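Chapter 3
Surfaces and Light

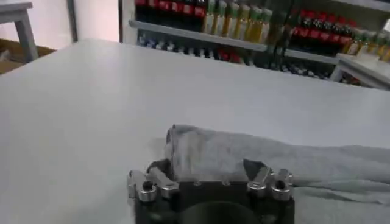
Figure 3.1 A matte white tabletop under even light. The shading is faint, a little darker toward the lower left.

Most of what we see reaches our eyes by way of a surface. A lamp or the sun gives off light, the light strikes a wall, a page, or a plate, and part of it is sent on in a new direction. This chapter deals with what happens at that meeting point.

Two terms are needed from the start. Specular reflection is the kind a mirror gives: light arriving at one angle leaves at the same angle on the other side. Diffuse reflection sends light out in many directions at once. Few materials do only one of these. Glossy paint does some of each, and so does a polished apple.

The difference comes down to roughness on a very small scale. A sheet of paper feels smooth to a finger, but under a microscope it is a tangle of fibers, and light is scattered among them before it comes back out. A pane of glass has no such tangle. Ground glass is the same material with its surface broken up, and it looks white.

Brightness also depends on distance. If a small lamp is moved from 1 meter to 2 meters away, the light falling on each square centimeter drops to one-fourth. At 3 meters it drops to one-ninth. Section 3.2 works through this rule and the effect of tilting the surface away from the lamp.

Section 3.3 follows a set of readings made by Lai-ching Fu in the reading room of the Rultley town library, where the desks near the windows measured 832 lux one August morning and the desks by the stacks measured far less. You will use her numbers to draw a light map of the room.

Before You Begin

You should be able to measure an angle with a protractor and square a decimal number. If you need practice, turn back to the review at the end of Chapter 2.

Key terms: diffuse reflection, specular reflection, illuminance, lux, angle of incidence

3.1 Rough and Smooth

Hold a sheet of white paper next to a small mirror and shine a flashlight on both from one side.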